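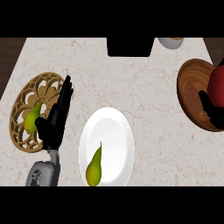

From: Pornthip Chaiyaporn
To: Vollunside Residents List
Subject: Re: Shared kitchen bookings in November

Dear residents,

Thank you to those who wrote in response to the notice about the shared kitchen on the ground floor of Sriwong House. Ms. Thongsuk's message raised points that several households also put to the office, and I am replying to the full list.

On Chutima Thongsuk's message, she wrote:

> The notice says that bookings will be limited to 3 hours per household.
> My family cooks for relatives every November and we have always had
> the kitchen for a full afternoon. Does the limit apply to bookings that
> were already confirmed? Also, the deposit is listed as 70 dollars in the
> notice and 118 dollars on the form. Which one is correct?
>
> Chutima Thongsuk
> Clirklow Wing

Bookings confirmed before the notice was sent will be honored at their original length. The three-hour limit applies to new requests only. Households that need more time may ask for a second period on the same day, and the office will grant it if no other request has been received by noon on the day before.

The correct deposit is $70. The form carried the amount for the meeting hall, and a corrected version is now at the front desk. Residents who paid the higher amount will have the difference credited to their account.

Please note that the building's insurance does not cover outside caterers. Any household hiring one must give the office a copy of the caterer's own certificate with the booking request. Keys are to be signed out and returned in person, and a charge of $300 applies if the lock has to be replaced.

Requests for the rest of the season may be sent to this address or left at the desk before 5 p.m.

Sincerely,

Pornthip Chaiyaporn
Residents' Office, Vollunside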